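Speaker notes: Do hats need a rack?
Rurthorpe, 22 Jan 2011
Reading time: 2 minutes

Start without the slide. Ask who owns a hat organizer. Then ask who still uses it. Wait for the laugh, if there is one.

The claim, as the catalogs put it: give every hat a home and the hallway stays tidy. I bought into this in November and got a wire stand from Alteck and a set of hooks from Gullusden. I have doubts about both.

Hooks first. A knit hat on a hook gets a point in the crown. Fine for a gnome. The Gullusden leaflet says 15 hats per rail. Try it with anything fluffy and you'll be picking them off the floor by supper.

Wire stands are better, but don't oversell them. Thin rods, small footprint, fine on a table. A soft beanie with the cuff folded sits on one well enough. Does it keep its shape longer than in a drawer? I've seen no proof. (Skip the Wihongi survey unless asked. 200 replies, all from people who had already bought a rack.)

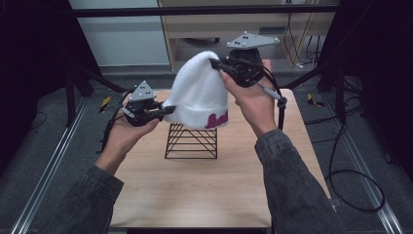
White knits are the hard case. They pick up dust sitting out in the open, and lettering on the front only helps if you remember to turn it outward. My own white one went back in the drawer after 2 weeks.

Pause for questions. Someone will bring up baskets. Baskets are where gloves go missing.

Last point: count the hats before you buy the rack.

Contact | © Rurthorpe Home Talks | Back to top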